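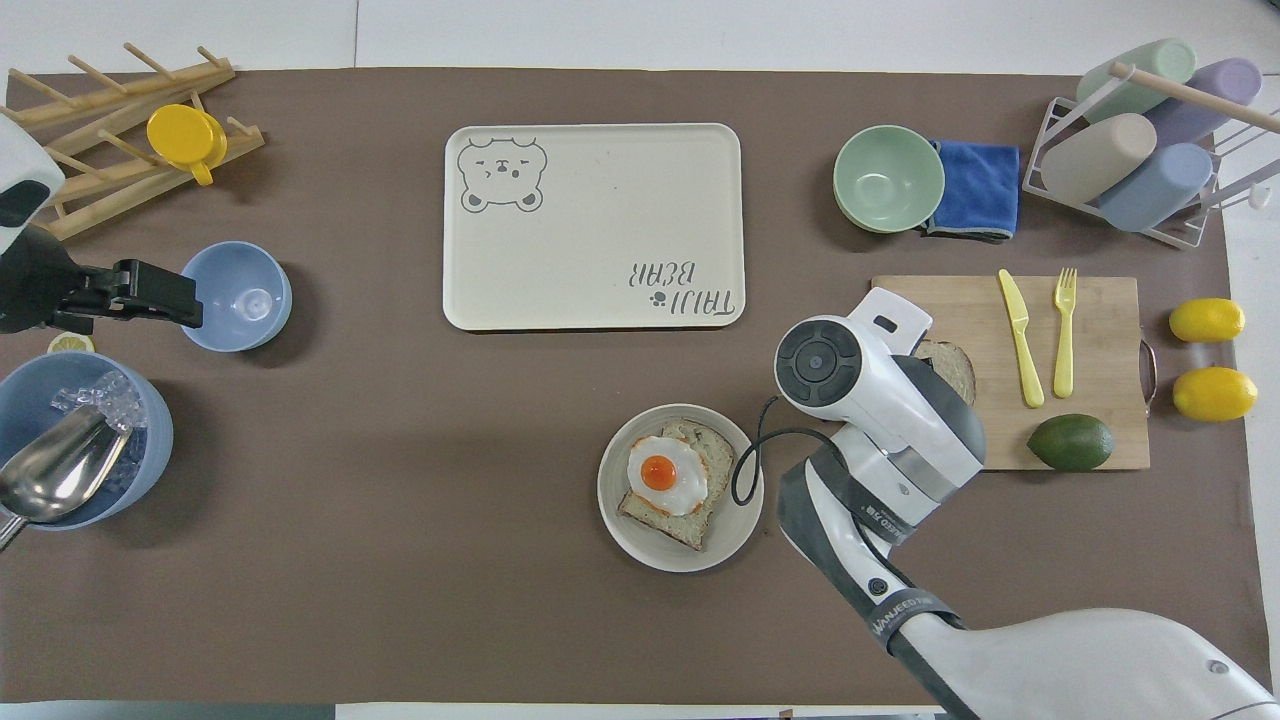

R. Takács

In September we stopped all two-arm work on the breakfast bench at Kutwood for longer than anyone wanted. The cause was a cable, and the cable was only half of it. Several people at the Flenddale office have asked what happened and whether their own benches are affected, so the full account follows. The short answer to the second question is yes, if you run overhead arms with external gripper cables and the stock contact settings.

The bench has been running the same job since winter. The right arm picks up a slice of bread from the cutting board and puts it on the toast and egg to close the sandwich. The left arm steadies the plate by the rim. Later steps cover the tray, the cups and the ice, but none of those matter for what went wrong.

What happened

Late in a morning session the right arm placed the bread, opened its gripper and began its retreat towards the board. The gripper cable on that arm hangs in a loop, and on the way down the loop had settled on the mat on the near side of the plate. As the arm lifted and swung away, the loop drew tight under the rim. The plate tipped a little and then slid. By the time the operator hit the stop button it had travelled 123 mm and was against the edge of the tray.

Nothing broke and no one was hurt. The operator was standing outside the taped line, where they were meant to be. However, the arm did not stop by itself at any point, and it should have. It was dragging a load it had not been told about, with the other gripper still holding the opposite rim, and it carried on through the path as if the move were going well.

The run was logged as a success. The sandwich had been closed, the gripper had opened, and the check that marks the step complete looks only at those two things. If the operator had been looking the other way, the only sign would have been a plate in an odd spot at the start of the next step.

How often it had happened before

That last point sent us back to the recordings. There were 279 runs of the closing step on disk from the current bench layout. Two of us watched the retreat in every one of them from the fixed camera, then watched the doubtful ones again from the head camera. We found 6 runs in which the loop had touched the plate and moved it. All of them had been logged as good.

In most of those the plate had only turned slightly, and the left arm found the rim again without trouble on the next step. You would not pick it at normal speed. The head camera is better for spotting the cable on the mat, but the arm itself hides the far side of the plate for much of the move. The fixed camera sees the plate clearly and loses the cable behind the wrist. Neither view is enough alone, and until this month we had been reviewing from the fixed view only.

All of those runs were recorded after the arms had been raised on their mounts. Before that, the cable ran in a shorter loop and stayed clear of the mat. When the mounts went up, somebody let out extra slack so the wrist could still turn through its full range at the bottom of the reach, which was a sensible thing to do. The change was written on the bench sheet. It was not put through a reach check with items on the table, and our procedure at the time did not ask for one.

Why the arm kept going

The contact limit on each arm is meant to halt motion when the joints see more load than the planned move accounts for. On the bench it was set at the stock value. We assumed that was conservative.

There were two problems. The first is that the limit is read at the joints, and a sideways pull on a cable anchored near the wrist shows up as a small, slow rise in load. A plate sliding on a paper mat does not resist much. The load during the incident stayed under the limit from start to finish.

The second problem was ours. During the plate-holding step, the software widens the limit on both arms so that they can push lightly against each other through the plate without tripping. The wider setting was supposed to end when the right gripper opened. It ended when the whole step was marked complete, after the retreat. So for the part of the move where the cable was most likely to catch, the arm was running with its least sensitive setting. That has been in the code since the two-arm version was first written at Flenddale, and it was copied to Kutwood with the rest.

We reproduced the snag on purpose the following week with the food taken off and the arms at reduced speed. With the wide setting in place the right arm pulled the plate every time the loop was laid under the rim. With the normal setting it still pulled the plate in most tries, so fixing the timing alone would not have been enough. That surprised me and I would ask other sites not to stop at the software fix. 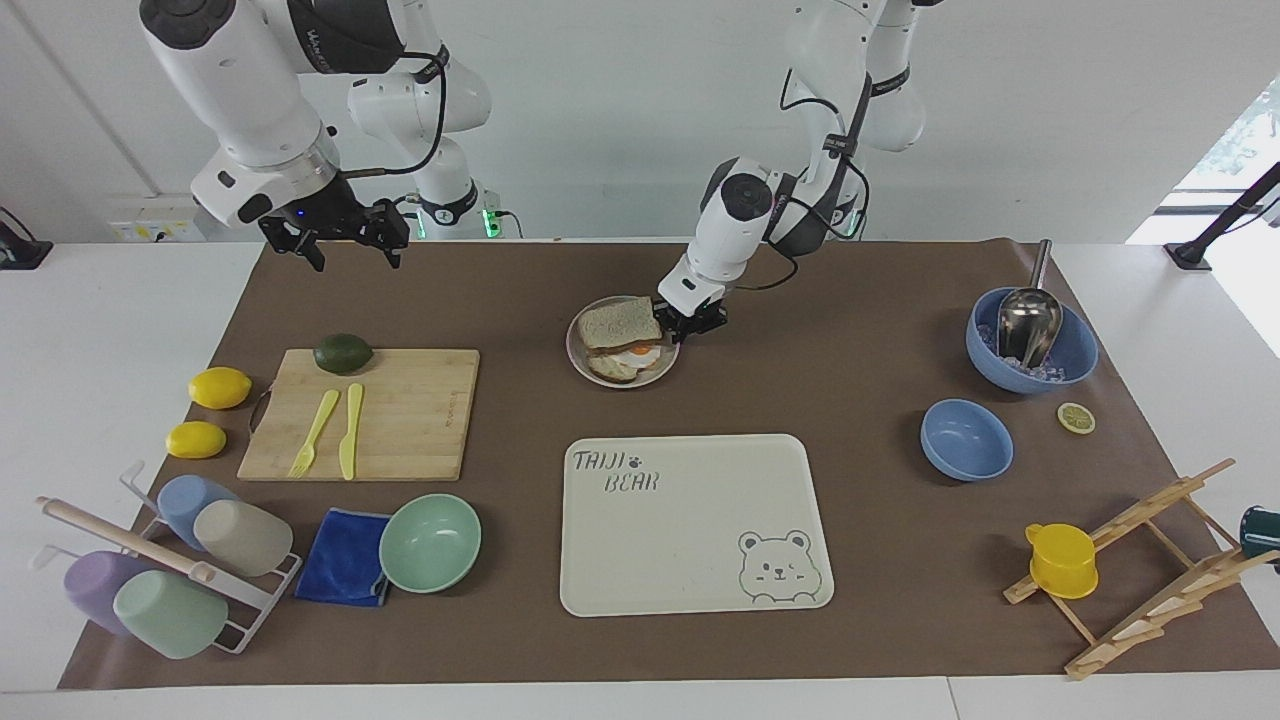 The breakfast bench at Kutwood from the fixed camera, with the left gripper at the plate rim.

What has changed

The cables on both arms at Kutwood are being rerouted. Plirkton, who do our harness work, have supplied a sprung clip that takes up the slack as the forearm folds and gives it back as the arm reaches out. One is fitted for trials and the second is on order. Please do not use cable ties as a stopgap. We tried it, and at full wrist rotation the tie put a hard bend in the cable right beside the connector. A gripper that loses power while holding a bowl of ice is a different fault, and not a better one.

The contact limit now returns to normal as soon as either gripper opens. The change is in the shared code and will reach each site at the next update. If your bench has local edits to the two-arm step you will need to merge it by hand – the updater will skip your file and it does not say so very loudly.

The completion check for the closing step now includes the position of the plate. If the plate has moved more than a set distance between the start and end of the retreat, the run is held for review instead of being marked good. We have set the distance small to begin with. Expect some false holds, particularly where the plate is pale and the light from the window is strong, and send them through so we can adjust it.

Retreat moves are slower and go straight up before they go sideways. This adds time to every run and a couple of people have already complained. It stays in until the clips are on both arms.

Any change to mount height, cable length or gripper now needs a reach check with the table fully laid. An empty mat is not good enough. The plate rim and the handle of the ice scoop are exactly the sort of thing a loose cable finds, and the pegs on the drying racks are worse than either. We have not seen a cable catch on a rack peg, but when we moved the arms through by hand with the old loop in place it was possible to do it without trying hard.

Return to running

Kutwood will go back to two-arm work in stages. Stage one is 100 runs of the closing step with an operator at the stop button and nobody doing anything else at the bench, reviewed from both cameras. Any contact between a cable and an item on the table sends us back to the start of the count, whether or not the item moves. After that we add the tray and the bowls, then the racks.

Single-arm work is continuing in the meantime. The idle arm must be parked high and powered down, with its cable clipped back by hand before the session starts.

The recordings with moved plates have been pulled out of the good set and relabelled. If you took a copy of the Kutwood closing runs for training before the end of September, delete it and fetch the new one. Trimming the retreat off your existing copy won't fix it, as the later steps in those sessions start from a plate that is out of position.

What we need from other sites

Check the lowest point of each cable loop with the arm at full reach over your largest plate or tray. If it can touch the mat, stop two-arm work and let the Kutwood bench know. Look through your own recordings from both views, starting from whenever the mounts or cables were last altered. Report near misses even when the run was marked good, using the ordinary fault form and writing "cable" in the first line so they can be sorted.

The reproduction footage and the load traces are in the shared folder under Kutwood, along with a drawing of the clip. The drawing shows the left-hand version. The right-hand one is a mirror image and will be added when Plirkton send the file.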